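サポート窓口 お問い合わせ記録
件名:赤ワインの発酵が途中で止まってしまいました
受付日:2020年7月1日
状況:対応中

投稿者:Delia Oprea

いつもお世話になっております。Mangateの醸造所の一角をお借りして、自分のラベルで少量だけ赤を造っている者です。去年の9月に仕込んだメルローのことでご相談させてください(もっと早くお便りすればよかったのですが、春になって暖かくなればまた動き出すかしら、とつい待ってしまいました)。

タンク4番の比重が1.004のまま、ぴたりと下がらなくなりました。味見をするとまだはっきり甘く、香りはきれいで、酢のような匂いはありません。温度表示は18度です。酵母は御社のFlodixを説明書どおりに使い、栄養剤は仕込みのときに一度だけ入れました。樽に移す予定がずっと延びていて、瓶の注文もどうしたものかと悩んでおります。

返信:Cosmin Mihăilă(Nestumicoサポート)

Opreaさま、ていねいなご連絡をありがとうございます。大事に育ててこられたワインですから、さぞご心配だったことと思います。香りがきれいとのこと、それを伺って私も少しほっとしました。

まず三つほど教えてください。遊離亜硫酸の値、アルコール度数、それからマロラクティック発酵が済んでいるかどうかです。比重計は一度、20度の水で零点をご確認いただけますか。残糖も、できれば試薬で測っていただけると助かります。それまではタンクの上の空間を炭酸ガスで満たして、蓋はなるべく開けないでおいてくださいね。酵母の追加も、数値が揃うまでお待ちください。

投稿者:Delia Oprea

早速のお返事、本当に嬉しかったです! 比重計は問題ありませんでした。残糖は1リットルあたり18グラム、アルコールは13.1度、遊離亜硫酸は検出されず。マロラクティック発酵は、分析をお願いしているShabnam Naqviさんによると終わっているそうです。

それと、お恥ずかしい話なのですが、仕込み帳を読み返したら、発酵の盛りに果醪が32度を超えた晩がありました。冷却の設定を隣のタンクと取り違えていたようです。

返信:Cosmin Mihăilă

数値をありがとうございます。おそらくその晩の高温で酵母が弱り、栄養も足りずに止まったのだと思います。再発酵を試しましょう。手順は次のとおりです。

1. ワインを澱から引き、別のタンクへ静かに移します。
2. 再発酵用の酵母を、袋に書かれた温度のお湯で戻します。
3. 戻した酵母に、水と少量の糖、ワインを合わせたものを加え、泡立つのを待ちます。
4. 元気になったら、同じ量のワインを足します。比重が半分ほど下がったところで、また足します。
5. 種の温度とタンクの温度の差を5度以内に揃えてから、全体に合わせます。タンクは20度から22度を保ってください。

全量でいきなりなさらず、まず100リットルだけ分けてお試しになるのがよいかと思います。

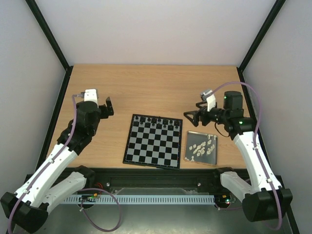 再発酵でいちばん多い失敗は、急いで全部を混ぜてしまうことです。アルコールが13度もあるところへ起きたばかりの酵母を放り込めば、たいていは数時間で弱ってしまいます。うちの研修でOana Stanciuがよくチェス盤にたとえるのですが、黒の駒はもう奥の二列にきちんと並んでいるのに、白の駒はまだ横の透明なトレーに山になったまま、というところから勝負を始めるようなものだそうです。相手のワインはすっかり陣を整えていますから、こちらも酵母を一段ずつ慣らして、並べ終えてから向かいましょう。比重は朝晩お測りいただき、二日続けて動かなければ、その時点でご一報ください。

投稿者:Delia Oprea

たとえ話、よくわかりました。手伝いのDayana Mamaniさんにも読んで聞かせたら、さっそく手順を書き写して壁に貼ってくれました。明日の朝、Głowackiのポンプを借りて澱引きから始めます。栄養剤は種のほうに入れるのでしょうか、それともタンクでしょうか。

返信:Cosmin Mihăilă

よいご準備ですね! 栄養剤は、酵母を戻すときに専用のものをお使いください。アンモニウム塩入りの品は戻し水には入れないでくださいね。タンク側への追加は、種が動き出してからの比重を拝見して量をお知らせします。この記録は開けたままにしておきますので、明日の晩の数値をこちらへお書き込みください。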